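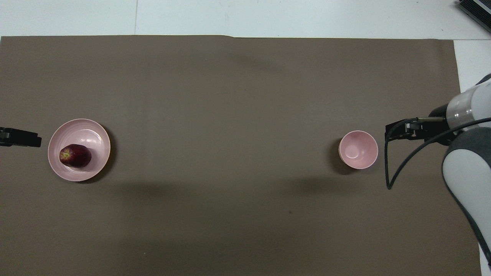
Household and Kitchen Chores

Help > Robots at Work > Can a Machine Do This Yet?

Last updated: January

These are the questions we get most at Gandside, where we test robot arms on ordinary chores and publish what we find. Answers are by Nayeli Magaña and Victor Magesa unless marked otherwise. We don't sell robots.

Can a robot clear my kitchen table?

Parts of it. An arm on a fixed stand can pick up a piece of fruit and put it in a bowl, move a cup from one side to the other, or stack two dishes that it has seen many times. A table after a family dinner is another matter. Forks lie under napkins, glasses have liquid in them, and someone's phone is in the middle of it. No machine we have tested gets through that without a person stepping in.

Why do you use such simple tasks?

A simple task is easier to judge. One apple, a big dish and a small bowl give you a clear start and a clear finish. The fruit is in the right place or it isn't. We can run the same job many times, shift the dishes a little between runs, and see where the trouble starts. When a machine can't do the simple version well, we don't move it on to a full sink.

What makes fruit hard to pick up?

An apple is round, smooth and a bit different every time. Two flat fingers touch it at only a few points. If they close off center, the apple rolls, and in a shallow dish it has plenty of room to roll. Squeeze too lightly and it drops on the way over. Squeeze too hard and you get a bruise that shows up the next day. People adjust their grip without thinking about it.

The small bowl has its own problem. There isn't much room for fingers and fruit together, so the fruit has to be let go above the rim, and the height matters.
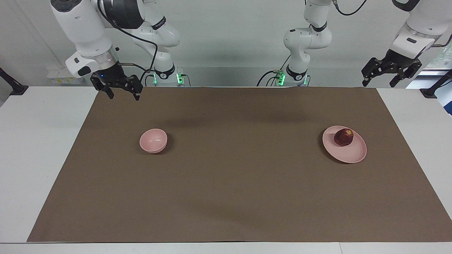 Fruit on the plate, small bowl empty, one arm to each side.

Do you need two arms?

For moving one apple, no. For a lot of other chores, yes. Folding a towel, opening a jar, holding a bowl still while something is scraped out of it – these are all two-handed jobs. On a wide table a second arm also helps with reach. The hard part is keeping the arms out of each other's way. On our early Perell tests we lost more time to arms waiting for each other than to dropped items.

How many tries does it take to learn a chore?

It depends on the chore and the method. Our usual starting set is 1,000 demonstrations, with a person guiding the arms through the job. For one bowl-and-fruit task we kept going to 1,755, and the later ones helped mostly with odd placements near the ends of the table. If the dishes change a lot in shape or color, plan on doing some of it again.

Does the table surface matter?

More than most people expect. Shiny counters reflect light and confuse the cameras. A plain brown covering makes pink dishes easy to find. That is fair for a first test but it isn't your kitchen, and we say so in our reports. A checked tablecloth is a good second test.

What about the shop floor?

Machines are further along there. In a packing area the same box arrives at the same spot all day, and the lighting doesn't change. Rutilio Nava, who writes our shop-floor reports, puts the line at variety: a station that handles 6 kinds of part can usually be automated today, and one where anything might turn up in the bin usually can't. Sorting returned goods is still mostly done by hand for that reason.

Is it faster than a person?

For household work, no. Moving one piece of fruit takes you a second or two. A careful arm takes a good deal longer, and longer again if it misses and has to go back. Speed matters less if the job can be done while you are out, but then the machine has to be safe and steady with no one watching. We would not leave one alone with glassware.

Will it break my dishes?

It might. Rims are the weak point, as an arm that comes down a little low will hit the rim before anything else. Use dishes you don't mind losing.

Should I buy one now?

If you want help with the dishes, buy a dishwasher. If you run a small shop with one dull, repeated job, it may be worth asking for a trial. Ask the seller to run it on your own parts, at your own bench, for a full shift. The Erkell checklist on our downloads page covers what to write down during a trial.

Can I suggest a chore for testing?

Yes. Send it to Azucena Espinoza through the contact form, with a short note on how you do the job yourself and what counts as finished. Please keep it to one chore per message. Loading a washing machine and matching socks are already on the list.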